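Sadmont Releases Drarnon 2, a Planning Layer for Two-Handed Cloth Work, and Says What It Won't Do

Update adds grasp re-planning, a refusal mode and a full replay log. Company advises current users to test before they switch.

BROSLOW, 22 January 2023 – Sadmont today released Drarnon 2, the second major version of its planning software for two-gripper handling of towels, garments and other soft goods. The release is open to all current license holders. Sadmont is not calling it a breakthrough, and it asks resellers not to call it one either.

Cloth has been "nearly solved" in company announcements for a long time. Sadmont has put out a few of those itself. The first version of Drarnon was sold as ready for general use on folding lines, and a good share of the people who bought it ended up using it for one product, in one color, under one set of lights. Some stopped using it. The company has spent the time between versions reading their complaints, and the new release is mostly a response to them.

What is new

Drarnon 2 changes how the software picks the two points where a piece of cloth will be held. The old version chose both points at once from a single view and then committed to them. If the first jaw dragged the fabric on its way in, the second jaw still went to where the cloth used to be. The new version places one finger, looks again, and only then settles on the second point. It is slower. Customers who bought the first version for speed will notice, and the default settings have not been tuned to hide it.

The perception module no longer tries to build a full model of a crumpled piece. It looks for raised folds and for edges it can follow, scores them, and throws out the rest. Sadmont's engineers disagreed about this change for months. A full model looks better on a screen, and it was the part of the old product that drew the most attention at trade shows. It was also wrong often enough that operators learned to ignore it.

A refusal mode is now on by default. When no pair of grasp points scores above the user's limit, the planner stops and reports that it has no plan. The first version always produced a plan, including when it had no good grounds for one. Sites that want the old behavior can turn refusal off in the settings file, and the release notes explain how, along with a warning.

Every run now writes a replay log that holds the camera input, the candidate points, the scores and the motion commands. Logs can be stepped through on a normal desktop machine with no robot attached.

What was tested

Sadmont ran Drarnon 2 through 600 trials at its Broslow bench before release, using small pieces of plain-colored cloth on a covered table. The company is not publishing a success rate from those trials. A rate measured on one bench, by the people who wrote the software, says little about a laundry or a packing line, and Sadmont would like buyers to be as wary of its numbers as they should be of anyone else's.

Staniforth, the integration firm that handles most Drarnon installations, ran its own acceptance checks on 40 pieces supplied by its customers. Its report is included in the download without edits. It is blunt about thin knits, which the planner tends to treat as flat when they are not, and about dark fabrics on dark surfaces. It also finds the new error messages easier to act on, though it calls several of them too long.

What it does not do

Drarnon 2 does not sort mixed loads. It does not handle items with zippers, straps or stiff trim, and it will sometimes try to, so those items need to be kept out of its way. It does not learn on the job. Changing the table covering to a color close to the goods will make it worse, and no setting fixes that.

It does not remove the need for a person who understands the cell. Several buyers of the first version were told otherwise by salespeople, some of them ours. The sales material has been rewritten.

Upgrading

Settings files from the first version will load, but grasp limits are scored on a new scale and will not carry the same meaning. Sadmont recommends starting from the defaults. Motion profiles carry over unchanged. Users with custom camera mounts should run the calibration tool again, even if the mount has not moved.

The two versions can be installed side by side on the same controller, although only one may have control of the arms at a time. License holders who try the new version and prefer the old one can go back at no charge. Fixes for the first version will continue through January of next year.

Availability

Drarnon 2 is available now from the Sadmont customer portal. The download includes the planner, the perception module, the replay viewer, the Staniforth report and the list of known problems, which is long and should be read first. A trial license with all features turned on can be requested through the same portal. It works with recorded data or with a live cell.
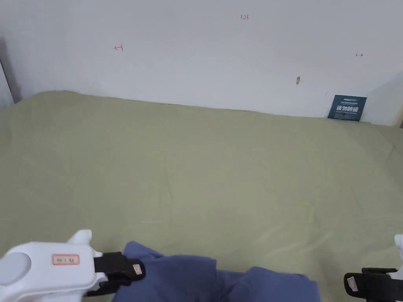
Two-gripper work on a blue cloth, with a black finger pressed to the raised fold at left. Photo: Sadmont

About Sadmont

Sadmont writes planning and perception software for robots that handle soft materials. It is based in Broslow and sells through integrators, including Staniforth. It does not build arms or grippers.

Press contact

Sadmont Press Office, Broslow. Requests for replay logs from the bench trials are welcome and will be answered with complete logs, failed runs included. Requests for a demonstration video will be answered with an invitation to bring your own cloth.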